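Mellusville Local History Society
Minutes of the meeting held 2024-12-31

In the chair: Ita Keogh. Present: 19 members, two of them awake throughout.

1. Previous minutes
Agreed, after the spelling of Cludard was corrected back to what it had been before the last correction.

2. The name of Cludard Lane
The chair read a paper arguing that Cludard comes from an old word for a stony ford. A member from the lane itself held out for a family called Cludard, of whom no trace has been found in the parish registers. The discussion lasted almost two hours and both sides claim to have won it. The booklet will print both origins, the ford first.

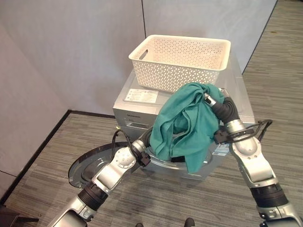
Basket on top of the washing machine.

3. Margaritis Mill
The rent book has been read as far as page 9, where the handwriting gets worse. It shows the mill let to a widow who paid in eels and was usually short. The chair asked that the eels be kept out of the title of the talk. Noted, without enthusiasm.

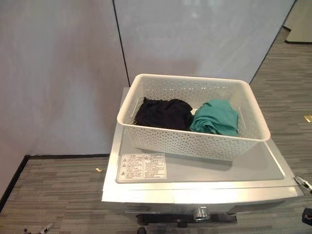 The basket with clothes in it, one black and one teal.

4. Boundary walk
The January walk will follow the old parish bounds from the green to the Jultent stone. Members disagree about which stone is the Jultent stone — there are two, in different fields, each with its supporters. The walk will visit both.

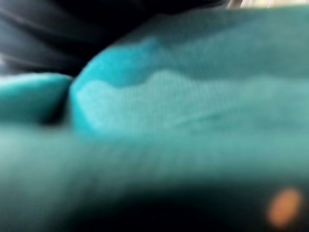
Stout boots are advised, as the second field belongs to a farmer who has heard quite enough about the stone and will not be moving his cattle. Dogs on leads. Members who left the last walk early at the pub are reminded that the pub is outside the boundary and always has been.

5. Any other business
The map borrowed from the cupboard is still borrowed. Would whoever has it please bring it to the walk, where it would be useful.

Meeting closed when the heating went off.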